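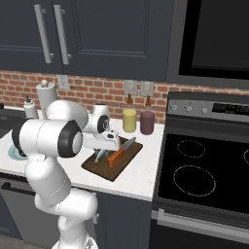

Fish suppers are back!

After a very long gap, the Friday fish suppers return to Tanville Hall in August, and we could not be happier about it. Anyone who came along in the old days will remember the queue down the steps and the smell of lemon and hot butter all the way to the bus stop. Well, get your forks ready.

Henk Leemans is running the kitchen again and has been trying out recipes on his neighbours since spring. The first menu is baked trout with new potatoes and a cucumber salad, followed by plum crumble (Henk's own, and I have had it twice, so I can vouch for it). There will be a bean and tomato bake for those who don't eat fish - please tell us when you book so we make enough. Children's portions are half price.

The really good news is that the kitchen fund has passed 2,000 pounds. That pays for the new oven and leaves a bit over for proper knives, and anyone who has tried to fillet a mackerel with the old ones will be cheering at that. Thank you to everybody who bought raffle tickets, baked for the spring fair or simply stuffed a note into the jar by the door.

Milan Visser has also offered to give a short lesson before the first supper on how to choose, clean and fillet a whole fish. He grew up in Budon, where his family had a stall on the harbour, and he makes it look so easy! Look for bright eyes and red gills, he says, and have a good sniff before you buy. There are 14 places and they are going fast. Bring an apron and a box with a lid, as you'll be taking your fish home with you.

Supper tickets are 10 pounds, from the hall office or from Pavari's on the corner. Doors open at half past six and we eat at seven. We still need 3 people to help with the washing up - you get your supper free, and Henk usually hides some crumble for the crew.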